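Comparing head-mounted cameras for hand demonstrations, and what they mean for the grippers

27/12/2023

The short version is that I have stopped using the Drako and gone over to the Kvam. The long version follows, mostly for my own reference.

The requirement is simple to state. I record hand demonstrations from head height, and the footage is later used to plan grasps for two parallel grippers. Both hands have to stay in view down to the floor. The controller does not care about pretty colours, but it does care about exposure that jumps and about motion blur on anything thin.

The Drako has the sharper lens. It also has the narrower view, and when I looked up for the next object my hands left the picture. Of 39 takes with it I kept 11. The Kvam is softer towards the corners and weighs more, which I notice at the back of the neck after 30 minutes. Its wider view means that both forearms are nearly always present, and that alone settled it.

I took both to the gym at Clurncombe. Bench tests at home are too kind: a plain mat, one lamp, blocks with square edges. A gym floor has speckled rubber, shiny metal and a lot of black equipment that a depth sensor would rather not deal with.

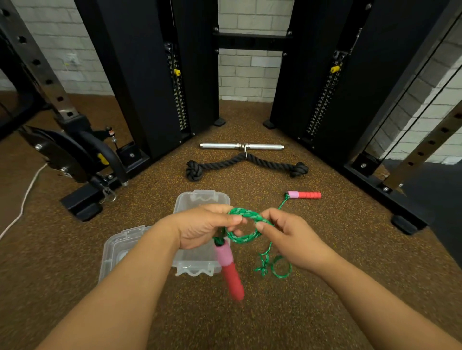 Reading time: 3 min

The skipping rope is the hardest object in the set. One hand pinches the coil between thumb and fingers, the other holds it with the thumb in front and the fingers curled behind. A parallel gripper can copy the first of these tolerably well. It has no equivalent of the second, and closing harder only squashes the coil out of shape.

Then there are the handles. One hangs below the left hand and is slightly blurred, so I would not trust a pose estimate taken from it. The other lies on the floor with its ridged grip plain to see, and is a far better target. The cord passes behind the right hand, so the tracker has to guess at that part. The clear plastic containers are a separate nuisance — edges and clips are all there is to find, and the flat parts take on the colour of whatever is under them.

On the gripper side I have tried two sets of fingers. The Tuvel pads are soft and hold the coil without crushing it, but they drag on the cord when they open. The hard fingers that came with the arm release cleanly and drop the coil more often. Vichien Khunthong suggested a soft pad on one side only. I have cut one and not yet fitted it.

Settings for the Kvam, as they stand: exposure locked, stabilisation off, tilt set well down. Stabilisation has to be off because it crops the picture and shifts it between one moment and the next, and the calibration then means very little. I lost a whole evening in May to that with the old firmware.

Next job is to redo the calibration with the strap tightened, then run the rope again with the mixed fingers.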